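Ticket 1035: Rest timer skips the last set after syncing with Bite
Product: Trunuden for phone and watch
Add-on: Bite meal log
Status: Resolved
Opened by: member, Wostmont gym group

Original message

Hi team! First off, I love this app. I've been doing the Pisach strength plan since January, the one everybody at my gym picked up after that superhero movie came out, and I've never stuck with anything this long. My deadlift is up to almost 200 pounds and I did my first real pull-up last month!

Now the problem. When I finish the next-to-last set of any lift, the rest timer starts like it should, then jumps straight to the next exercise. The last set gets marked as skipped. It began when I turned on Bite to track my protein. Lifts and meals both show up on the home page (which looks great, by the way), but my squat history is full of gray skipped marks and the plan keeps telling me to drop the weight. I don't want to drop the weight!

Phone and watch are both up to date. I've restarted both and signed out and back in. Same thing every time.
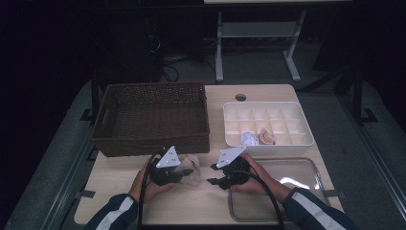
First reply from support

Thanks for such a clear report, and congratulations on the pull-up! That first one is a huge deal.

We tried your steps on a test account and couldn't get the timer to jump. Could you try a few things for us?

Start a workout with the watch in airplane mode and see if the last set still gets skipped.
Open Settings, then Connected Logs, and check if "Share active session" is on under Bite.
Send us the sync report from the Help page right after it happens. Don't close the workout first, or the report gets cleared.

Please leave Bite connected for now. Taking it off would hide the problem and we'd like to catch it in the act.

Member update

OK, this was fun, I felt like a detective. With the watch in airplane mode, every set counted. Bench, rows, curls, all of it! Then I turned airplane mode off between exercises and the very next lift lost its last set.

"Share active session" is on. I don't remember touching it, but I tap through setup screens pretty fast so it could have been me.

Sync report attached. There's a line in it that says 703 and then "session end received." It shows up 2 times, and both match a skipped set. One was the overhead press at 6:40 in the evening, when I also logged a yogurt during my rest.

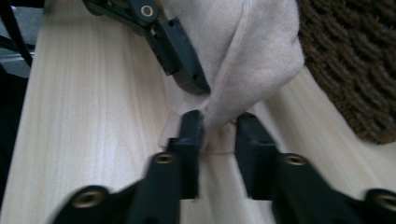 Close-up of the crumpled white cloth

Second reply from support

The yogurt cracked it! Wonderful work.

Code 703 means the phone got an end signal from another log. When you save a snack during a rest period, Bite closes its own entry and sends that signal along. Trunuden should ignore it while a workout is open. On the Pisach plan it reads the signal as the end of the current exercise — the plan uses its own rest timer, and our test account was on a different plan.

Until the fix is out, turn off "Share active session" and leave everything else on. Your meals and daily protein will still come across. They'll just arrive after the workout closes.

To repair your history, open each affected workout, press and hold the skipped set, and choose Restore. Then tap Recalculate on the plan page so your weights go back up.

Member update

Did all of it last night and my squat numbers are back where they belong. I logged a banana mid-workout on purpose and the timer didn't even blink. So happy! Could you add a Restore All button someday? Pressing and holding all those sets took me a while, and my thumb got its own workout.

Closing note

Fix is in the current beta and goes to everyone with the next update. "Share active session" can be turned back on after that. Restore All has been passed to the app team as a feature request, linked to this ticket.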